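Writing Instructions People Will Follow
Handout 4: The household manual
Tutor: Sepehr Golestani, Grandenville Adult Learning

Before we start, a word on last week's homework. I asked for directions from your front door to the nearest postbox. Eleven of you sent me to a postbox. Two of you sent me into a canal. We will come back to the canal.

Most people meet technical writing in the kitchen, usually while hungry. Keep a plain domestic appliance in mind as you read.
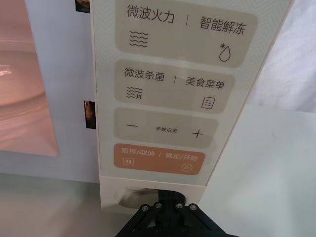
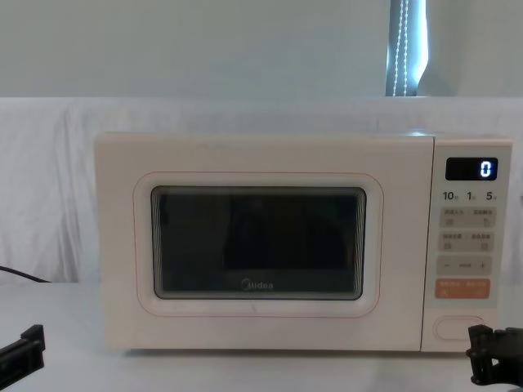 Microwave oven, control panel and front.

1. Who is reading?

The first mistake is to picture a reader sitting in a good chair with the booklet open at page one. No such reader has ever been found. Your reader is standing up. They have opened the booklet in the middle, they have one hand free, and they are already cross. Write for that person and the one in the chair will manage too.

Ask what they already know. A manual for a kettle that explains what water is will be thrown away. A manual for a boiler that says "bleed the system in the usual manner" will also be thrown away, but with more force.

2. The order of things

Put steps in the order in which they are done. You would think this too obvious to print in a handout, and then you read the booklet for the old Leinonen bread maker, where step six is "Before step two, remove the paddle." I own that bread maker. I have eaten the paddle loaf.

The same goes for conditions. "Press Start if the lid is closed" has the reader pressing Start by the third word. Write "If the lid is closed, press Start." Warnings follow the same rule and come before the step they apply to. A warning that comes after the step is a diary entry.

3. One step, one action

Here is a real sentence from a draft handed in by a previous student, quoted with permission and a certain amount of sighing:

"Having ensured that the filter has been correctly seated, the tank should be filled and the unit switched on, whereupon the light will be observed to flash."

Who seated the filter? Who is observing? It reads like a report of a burglary. Try instead:

1. Push the filter down until it clicks.
2. Fill the tank.
3. Switch on. The light flashes.

Notice that the last line tells the reader what should happen. Do this whenever there is something to see or hear. People are comforted by a click.

4. Names for parts

Pick one name for each part and stay with it. At school you were told to avoid repeating a word, and for love letters this is sound advice. In a manual, if you call it the knob, then the dial, then the selector, your reader will spend the evening looking for three things.

Use the word printed on the part if there is one. If the label is in a language your reader may not know, give the label exactly as it appears and then say what it means. Translating it and leaving out the original is no help to someone peering at the button itself.

5. Length

When I worked for Vurnent, a firm that made dehumidifiers and very long documents, I was given a booklet of 2878 words and told to make it friendlier. I cut it to 2251 and was thanked. The following August a colleague put back a section on storage in coastal areas, and it rose to 2363, where I believe it remains. Nobody near the coast ever wrote in.

The lesson I took from this is that cutting is easy and keeping it cut is a full-time post. Read your draft and strike out anything the reader can't do, check or be harmed by. "Congratulations on your purchase" goes first.

6. Testing

Give the draft to someone who hasn't seen the thing before. Sit on your hands. Don't speak. When they go wrong, write down where, and resist telling them what you meant, however much you would like to. You won't be travelling with the booklet.

This is where the canal comes in. Both directions were perfectly clear to the people who wrote them, who have walked that way for years and turn left at the bridge without thinking. Neither of them wrote "turn left at the bridge."

Reading for next time

Ploritz, The Plain Booklet, chapter two, and the table on page 81. Skip the chapter on fonts unless you have trouble sleeping.

Homework

Write instructions for one thing in your home with at least two controls. No more than ten steps. Test them on one living person and bring both the draft and their remarks, with the swearing left in if it helps us find the faulty step. Drafts to me by March 14, 2020, on paper please, as the printer in the office is still waiting for someone to understand its manual.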